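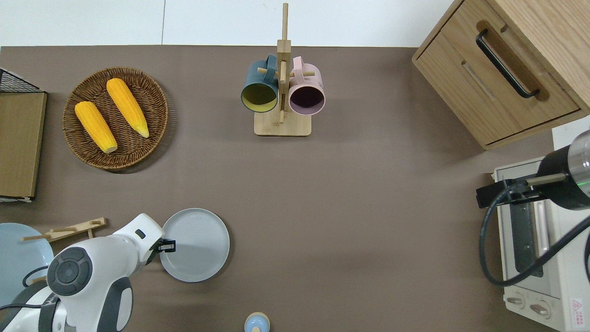

Two ears of corn in the wicker tray, mug stand behind.

30th July. Glaze tests, Cindura white over Jornthorpe clay. 8 tiles in, 3 crawled badly, rest ok-ish. Think the bisque was dusty. Wipe down next time!! Marchand frit nearly gone, reorder.
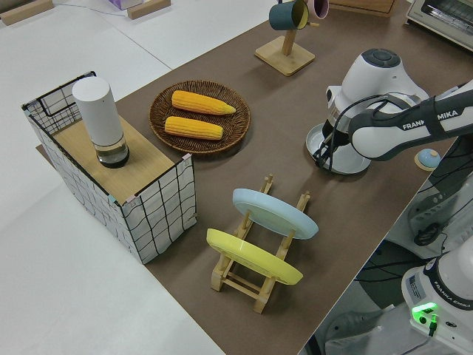 Notebook 3, p. 8

Kiln log says 2,626 firing hours, elements last changed at 2,000. Top shelf running cool agian, same as May. Move cones to the back, retest with thinner coat. Formont invoice still not in. Sieve needs a propper clean.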